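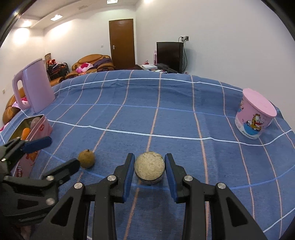

## 4.3 Checking the jaws on the Sestitz hand-held gripper

Do this check before the first session of the day and after any pad change. Work over a soft surface.

1. Release the handle and let the jaws open fully. Both fingers should stop at the same distance from the center line.
2. Set a round test item on the surface and lower the gripper until one finger stands on each side of it. The blue pads must face the item.
3. Close the jaws slowly. Both pads should touch at the same time. If one touches first, go to step 6.
4. Lift the item 200 mm, hold for 20 seconds, and set it down.
5. Repeat steps 2 to 4 three times, then do the same with the second gripper.
6. To correct uneven travel, loosen the pivot screws on the slow side by a quarter turn, work the linkage open and closed by hand, and retighten.

**Note:** Soft or crumbly items leave residue on the rubber. Wipe the pads with a damp cloth and let them dry before you close the jaws again. Don't use solvent.

**Caution:** Keep fingers out of the triangular openings in the linkage arms while the jaws are moving.

Replace pads in pairs. The Mazza pad set fits left and right fingers, and the old adhesive has to come off completely first.

Record the result on the Guscombe check sheet with the gripper number. Report any arm that still binds after step 6 to Settimio Cocco and leave the tool out of use.

Revised August 10, 2021, A. Cattaneo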